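Home Explore Notifications Messages Lists Profile

Zemetti have a new record out. It's called Mahuika, it has nine tracks, and it's on Bavum, the small label that put out their first two EPs. A few notes after a week with it.

Zemetti are Yurii Zhuravel on keys and tape machines, and Efraín Palomino on bass and percussion. They met on a support tour in November and swapped files for a year before booking a room.

The first single, Prodotness, is the odd one out. It's the fastest thing here at 118 bpm and the only track with a full drum kit. If you didn't like it, try the album anyway.

Side A is mostly slow. Palomino plays long bass notes and leaves gaps, and Zhuravel fills some of them with an old electric piano. The third track goes on a bit - I'd have cut two minutes.

Side B is better. The title track starts with hand percussion and a short vocal loop, then the bass comes in late and much louder than you expect. I played it four times in a row on the bus.

There's one guest, a clarinet on track seven. Not credited on my download. If anyone has the vinyl, please tell me what the sleeve says.

On formats - Bavum pressed 200 copies on vinyl and they're numbered. The label page said 118 left when I looked this morning. The download is the same nine tracks, no extras.

They play two shows to launch it, both as a duo. No clarinet as far as I know. Doors at 7.30 pm and they're on first, so don't turn up at nine like I did last time.

I'll do a longer write-up once I've heard the vinyl. For now I'd start with the title track, then track seven, then go back to the beginning.
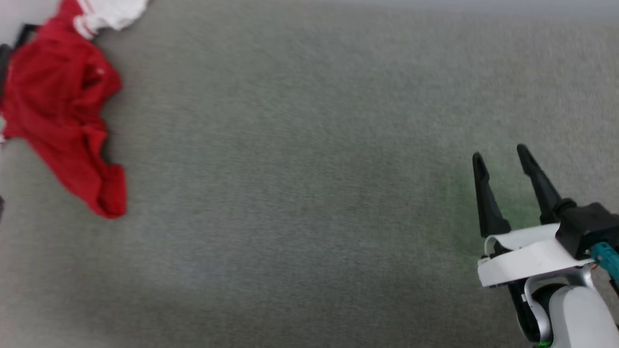
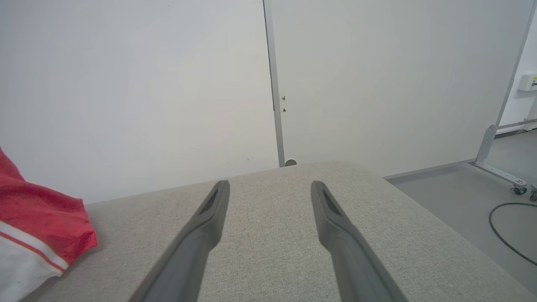

Red fabric on the carpet in the first, light grey upholstery in the second.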